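Vuson two-arm recording kit – my review after one month

I bought this kit for one purpose, to collect kitchen examples for our small learning model. Before it we used the Rondstead set, so I compare with that one.

The mounting is simple and the manual is clear, only the cable clips are weak. After 30 days we have 1,428 saved episodes, mostly bowls, plates and spoons. In November we recorded mainly at the sink. Steel is difficult for our model, so I wanted many examples with shiny things and strong daylight. 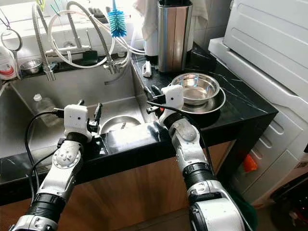
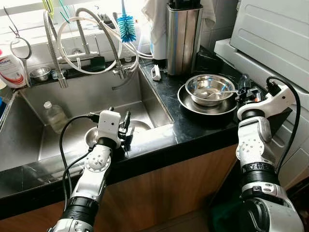 Both arms at the sink, with the steel bowls on the counter to the right: 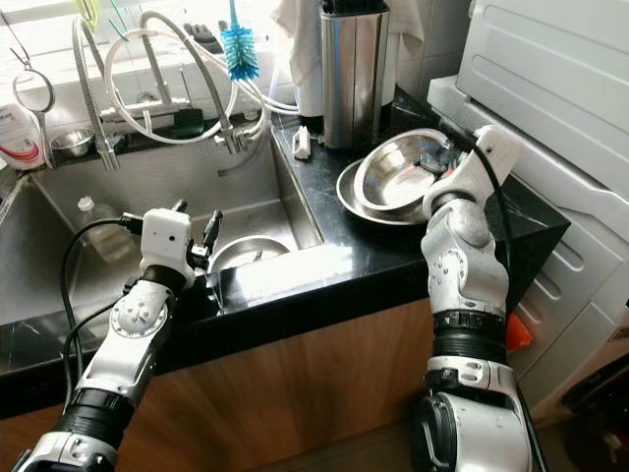
The good side: the wrist cameras keep the same time as the head camera, and I did not need to correct this by hand. The software lets you mark a bad episode immediately with one key. I threw away 93 episodes in this way, and it was quick.

The less good side: export is slow – 33 minutes for one morning of work. Also the labels accept only short names, so "bowl on plate, left" becomes something strange in the file list.

Vasylyna Didenko commented that export goes faster if you switch off the preview pictures first, and that she would still keep the failed episodes in a separate folder, as her model learned to recover from them.

I will try the folder. For the price I give four stars from five, and the fifth when they repair the labels.

Bohdana Hutsuliak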